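Skirnavon retunes steering and dampers on Dirkberg wagon

Skirnavon has released a revised chassis calibration for the Dirkberg wagon, covering the electric power steering, the rear dampers and the stability control software. Cars leaving the Charbonneau plant have carried the changes as standard since March.

The steering map has been rewritten between 20 and 50 mph, where owners of the first cars reported a light spot just off center. Assist now tapers earlier and the return-to-center torque is higher. The rack and its 15.1:1 ratio are carried over.

At the rear, rebound damping has been increased and the bump valving softened over the first part of the stroke. Spring rates are the same on all versions except the tow package, which gets a stiffer coil and a longer bump stop. The gross weight rating is still 3,811 pounds.

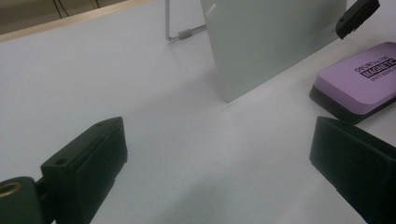 Stability control now uses a second yaw rate threshold when the car detects a trailer through the factory harness. Below that threshold the system brakes one front wheel; above it, engine torque is cut as well. Trailers connected through an aftermarket harness are not detected, and the car stays on the standard map.

Calibration work was carried out at the Zestthorpe proving ground on a mix of coarse chip asphalt and broken concrete. Skirnavon says some 60 software builds were driven before sign-off, most of them differing only in steering friction compensation.

Owners of earlier cars can have the steering and stability software installed at a dealer during a scheduled service. The dampers are not part of the update. They share mounting points with the old units and can be ordered as parts, but Skirnavon recommends replacing them in axle pairs and having the rear toe checked afterward.

Prices for the wagon are unchanged. The sedan receives the same steering map in the fall.

Comments (3)

wagonmaster_t
Had the software done Thursday. Off-center feel is better, still a bit numb on the highway. Dealer took an hour.

ridge runner
Does the new tow coil fit the older cars? Parts desk couldn't tell me.

lowgear
15.1 is slow for a car this size. Should have changed the rack while they were at it.

Related
Dirkberg sedan: first drive on winter tires
Charbonneau plant adds second paint line
Trailer harness wiring: factory and aftermarket compared
Zestthorpe handling loop to be resurfaced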